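Clear-floor rule (robotics)

The clear-floor rule is a working practice in mobile manipulation that governs which objects may lie within reach of a robot arm operating close to the ground. It was first written down by Mafalda Carrilho in the Kälin handling notes and later taken up, with changes, in the Dradness code for shared workspaces. The rule is voluntary and has no force in law.

Scope

The rule applies to arms fitted with a two-finger gripper and working less than 50 cm above the floor. Fixed cells behind fencing are excluded, as are vacuum grippers. The Dradness text extends it to arms carried on wheeled bases – a case the Kälin notes left open.

Classes of object

Objects are sorted into 4 classes. Targets are items the arm is meant to grasp. Neutral items may be touched without harm. Soft items, such as cloth, can be drawn into a finger linkage and are treated as a hazard when the gripper closes. Live items include powered devices and any cable connected to them. A cable is classed as live along its whole length, even where it passes close to a target.

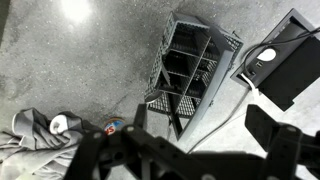
Wire-mesh cutlery basket on a concrete floor, with a white cable running in front of it from a black device. Gray cloth lies at lower left.

Requirements

A live cable must be secured to the floor or routed outside the working area before motion begins. Where neither can be done, the arm approaches from the side away from the cable and speed is limited to 7 cm per second. Soft items are removed or entered in the task record by the operator. Open mesh and lattice parts need a separate grasp check, as a fingertip may catch in the openings.

Revision and criticism

Belmiro Barros argued in a review for Wokport that the soft class was too broad and that roughly half of the entries made under it had no bearing on safety. A revision adopted in August kept the class but dropped the entry for cloth lying flat beyond the reach of the fingers. Kikton, a maker of gripper linkages, uses a shorter form of the rule with only 2 classes, live and other.

See also

Cable management
End effector
Shared workspace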